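Mullero Grasp Planner

Pick planning software for three-fingered grippers on six-axis arms
Home > Software > Planning > Mullero

Mullero is the grasp planner I wanted back when I was hand-teaching every single pick. You give it a depth view of your table and a model of your arm and gripper, and it gives you back a ranked list of grasps with a path to each one. It runs on an ordinary Linux PC, talks to your arm's controller over the network, and doesn't need a graphics card (though it'll happily use one if it finds it).

I write and support Mullero myself, so when you email, it's me you get. I started it because the planners I'd been using were lovely with two flat jaws and hopeless the moment you bolted on something with more fingers. They'd treat the whole hand as a fat cylinder, decide nothing would fit, and give up. Mullero plans each finger separately, including the space it sweeps through on the way to closing, and that opens up a lot of picks you'd otherwise miss.

What you get

The planner itself, which takes in a point cloud and puts out up to 200 candidate grasps per cycle, scored and sorted. You can change how the scoring is weighted in a plain text file — I've left comments all through it, so please do poke around.

Erna, the clutter module. Erna decides what order to take things in when they're touching. It looks for pieces with enough free room for the fingers, takes those first, then plans again with whatever's left. If nothing has room, it can suggest a small nudge to break up the pile. You can turn nudging off if your parts are fragile or your boss is nervous.

Akinola, the viewer. This is the bit everybody ends up leaving open on the second monitor! It draws the arm, the table, every candidate grasp and the reason each rejected one was rejected, colour coded. When the planner won't pick something you reckon is easy, Akinola will usually show you a fingertip clipping the neighbour.

Setting it up

Plan on an afternoon for the first go. You'll load your arm's model file, measure the offset from the wrist flange to the fingertips, and run the table calibration, which is 14 poses and mostly hands-off. Please measure the offset with everything mounted, adapters and couplings included. I've had more support emails about a forgotten spacer than about any bug in the code, and a few millimetres there will have you pressing into the table and blaming my software.

A matte sheet over a shiny bench helps your depth camera no end. Plain cardboard is grand. Glossy varnish can throw up phantom points, and the planner will politely steer around things that don't exist.

For your first test I'd go with plain blocks. Put a few close together and leave one off by itself, then run with Erna switched on. The lone block should come up at the top of the list. If it doesn't, open Akinola and look at the clearance layer before you touch any weights.

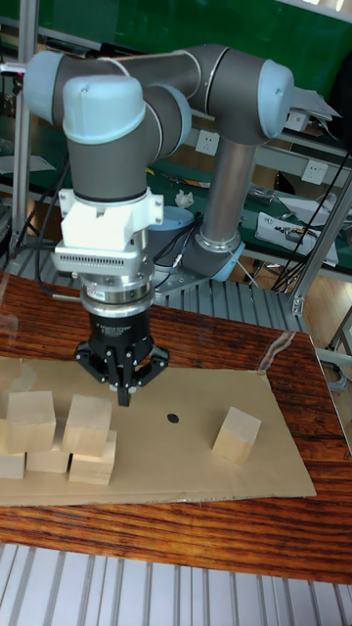 Three fingers over the cardboard, with a cluster of wooden blocks on one side and a single block on the other.

Speeds and needs

Planning cycle: 54 milliseconds typical on my everyday desktop, with Erna on
Candidates per cycle: up to 200
Calibration: 14 poses
Arms: six-axis, with a standard robot description file
Grippers: two or three fingers, each finger modelled on its own
Input: point cloud from any depth camera with a working driver
Memory: 2 GB free while planning

Licences

One licence covers one arm, and it doesn't expire. Updates are free for the first 2 years, after which you can renew or just keep running the version you've got. Akinola can go on as many computers as you like. Universities and colleges pay half, so drop me a line from your school address and I'll sort it out.

The next release is due in January and adds support for planning around loose cables on the wrist, which plenty of you have asked for. At the moment you can fake it by adding a padded shape to the gripper model. It's clunky, but it works, and the instructions are in the manual under "Dress packs".

Integrators who use the Mitel cell template can grab the matching configuration from the downloads tab. It saves you typing in the joint limits by hand.

Downloads | Manual | Release notes | Ask me a question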